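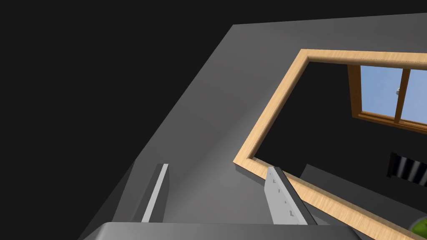 Dikdale Manipulation Software - Simulation and Tooling

Ticket: wrist view goes stale after scene reset
Component: Rasto (sim bridge), Yoo (grasp planner)
Status: open, workaround in place
Priority: medium

Symptom
After a reset, Yoo plans against the wrist image from the previous episode. The joint state is current, the image is not. The planner then rejects every grasp near the wooden frame with "target inside collision margin", although the fingers have nothing between them and the right one is close to the frame's lower-left corner as commanded.

Reproduce
Run the tabletop scene headless, reset every 40 steps, log image and joint timestamps. First mismatch at step 1,151. With the viewer open it does not happen in the same number of steps.

Log
[bridge] reset ok
[bridge] image stamp older than state stamp, delta 55 ms
[yoo] plan failed: target inside collision margin

Tried
- Raised the image queue from one to 1,000. Worse, the planner reads the oldest entry.
- Disabled shadows. No change.
- Moved the render call after the state publish. Delta drops but does not reach zero.
- Ran the same episodes on Jevudar. Same failure, so not the local driver.

Near-black areas left of the gray surface and inside the frame are unrelated - see the lighting ticket.

Workaround
Flush the image queue on reset and block until one new image arrives. Adds a short stall per episode.

Next
Rasto should reject any image stamped before the last reset. Patch in review, needs a regression test with the viewer off.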